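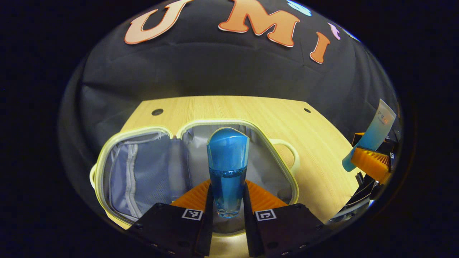
Blue bottle, blue tube and an open toiletry bag with cream-yellow trim.

The Great Toiletry Bag Repack

If you read the November issue you know I've been on a mission to stop packing like I'm moving house every time I go away for two nights. Well, the letters poured in (thank you, thank you!) and the one thing most of you wanted to talk about was the toiletry bag. So let's talk toiletry bags!

My favorite kind opens out flat, with a zipper that runs all the way around both halves. You lay it on the table, you see everything you own, and the stuff you don't need has no place to hide. A mesh pocket on one side is a treat. I put the flat things in there, like bandages, cotton pads and the tiny sewing kit I have carried for years and used once. The other side is for bottles and tubes, and I always start with the tallest bottle and fit the rest in next to it. Do it the other way and you'll be taking it all out again, trust me.

Tubes go in after that, caps down. I used to stand them up any old way and then spend half of every trip squeezing from the wrong end. Caps down, and the last bit is right there when you want it!
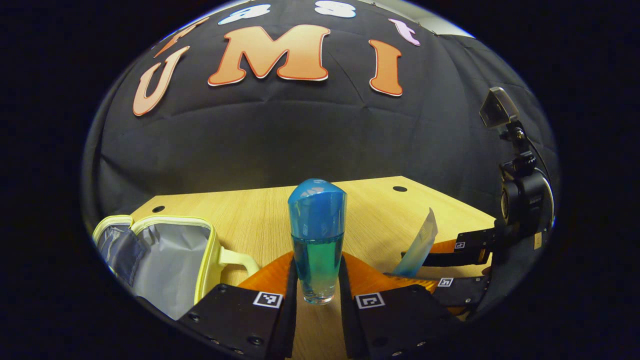
I'm also a big believer in see-through bottles with a proper cap. You can tell how much you've got left without opening a thing, and if you're a color person like me, a row of blues and greens on the bathroom shelf is a small joy at six in the morning. Check the cap before you pack, give it a good firm push or twist, and then tip the bottle over the sink for a slow count of 40. Any drips and it stays home.

Several of you asked about size. My weekend bottles hold up to 37 ml each, and for two nights I have never once run out of shampoo (my hair is short, so long-haired readers, pack a second one). The big 600 ml refill lives under the sink and never travels.

Next issue we're doing charging cables, which in my house is a much scarier drawer. If you have a way of keeping them from knotting up, send it in before we go to print. Drop a note in the box at the Bautista desk or reply to this newsletter, and please say if you'd like your tip printed without your name.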